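4.2 Does the bag on the table count as put away?

Most of the advice on household tidying that we reviewed treats the cloth bag as a solution. The Pitham guidance, which was handed to every home in our sample, tells readers to keep one bag per purpose and to return each to a hook after use. We doubt that many people live like this. Of the 100 homes that filled in our June form, only 9 said that every bag they owned had a fixed place, and we have no way of checking even those. People asked about tidiness tend to describe the home they mean to have.

The Tierney scale, used in the earlier Nirkamton survey, does not help much. It scores a surface by whether the things on it are "in use" or "left". A bag with something still in it fits neither heading. Two of our coders scored such bags as left and the third scored them as in use, and we could not find a good argument against either reading. We also suspect that the scale rewards stiff objects. A box with straight sides looks placed wherever it stands, while a cloth bag looks dropped even when its owner has set it down with care.

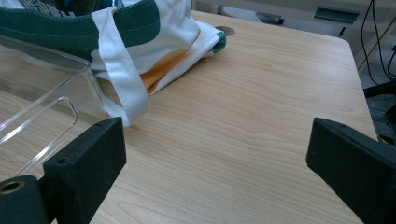
Figure 6. Canvas tote bag and clear acrylic container on a wooden tabletop.

Bags that still hold something were the hardest cases in the whole study, and we are not convinced that more training for the coders would have settled them. The form asked whether a bag was empty, half full or full, which assumes that an onlooker can tell. The white tote in Figure 6 lies on its side, crumpled, with a little dark patterned fabric showing in the opening under the green trim. How much more is inside cannot be judged from that. One coder wrote "half full" for a bag in much the same state and later withdrew it. The clear container raises no such trouble – its walls can be seen through – but see-through storage was rare in the homes we studied, and a rule that works only for acrylic is a poor rule.

We therefore dropped the fullness question from the second form and kept a plain yes or no for "contents visible". Agreement between coders improved in the Skoltarden homes, though there were only 50 of them and the question had become a good deal easier. We would not read the gain as proof that the measure is sound.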